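Gratlow Allotment Association
Minutes of the general meeting held on 10 December 2023, Stallside Hall

1. Apologies
Received from three plot holders.

2. Previous minutes
Agreed as a correct record. Item 6 (gate lock) carried forward.

3. Water supply
The meter reading at the Rirton Lane end was higher than in the same quarter last year. A leak is suspected between the second and third standpipes. Agreed to isolate that section until March and to obtain a quote for replacing the pipe. Spending limit set at £1,090, to include digging and backfill.

4. Rents
Full plots to rise from £40 to £52 a year; half plots to be charged pro rata. Carried on a show of hands, two against. The £70 key and shed deposit is unchanged. Letters to go out with the renewal forms.

5. Compost and manure
The Sandu delivery was left across the turning area again. Supplier to be told in writing that loads go in the north bay only. Cooked food has been found in the shared bins – a notice will be put up.

6. Gate lock
The combination will change on renewal of rents. New number to be given to paid-up members only.

7. Seed potato order
Order list closes at the end of the month. Bags to be collected from the hall and paid for on collection. Tables must be wiped down and put away afterwards, as the hall charges for cleaning.
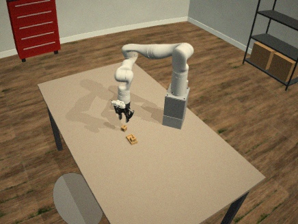 Fig. 1. Table, robot arm and plank floor (computer rendering).

8. Any other business
Bonfires: existing rule stands, none before dusk. Plot 9 hedge overhangs the path – holder to be asked to cut it back.

9. Next meeting
March, same hall, date to be confirmed.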